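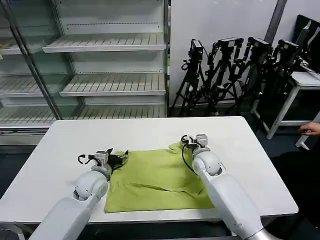 A yellow-green shirt on the white table.

About Casik

Most laundry companies will tell you they love clothes. We have our doubts. Casik folds T-shirts for small shops and clubs, and we started because Dalva Leite kept paying for folding that fell open before it got to the shelf.

She and Reinaldo Siqueira tried the plastic folding boards first. Then the two-second trick everybody passes around, which works fine on a stiff new shirt and badly on one that has been washed 12 times. We still don't believe in it. What we do is slow. The shirt goes flat on a bare table, the sleeves get pulled out, the creases get smoothed, and only then does anyone fold.

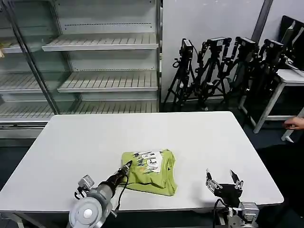 Do you iron the shirts?
Only if you ask, and we'll probably try to talk you out of it. A cotton tee that was laid out properly rarely needs it.

We take orders of up to 3,000 shirts. Bigger places promise more, and maybe they manage it. Ask to see the bottom of the box.

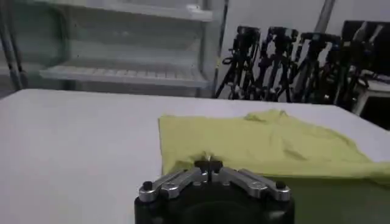
Who we are

Reinaldo runs the tables. Kanini Simiyu takes the orders and sends back the ones that come in damp. Dae-han Joo joined us in February from Mider, where he packed shirts by weight, and he is still getting over it.

We've been asked for a mission statement. We don't have one. We have a rule about collars, which is that they get straightened before the first fold, and a rule about printed fronts, which go face out unless the shop says otherwise.

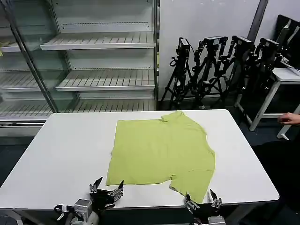
Neither rule is clever, and both get argued over. Osvaldo Rocha thinks the sleeves matter more than the collar. He may be right about heavy cotton. For thin shirts we remain unconvinced, and he has been told so.

If you want to see the work before you pay for it, send us 2 shirts and we'll fold them free.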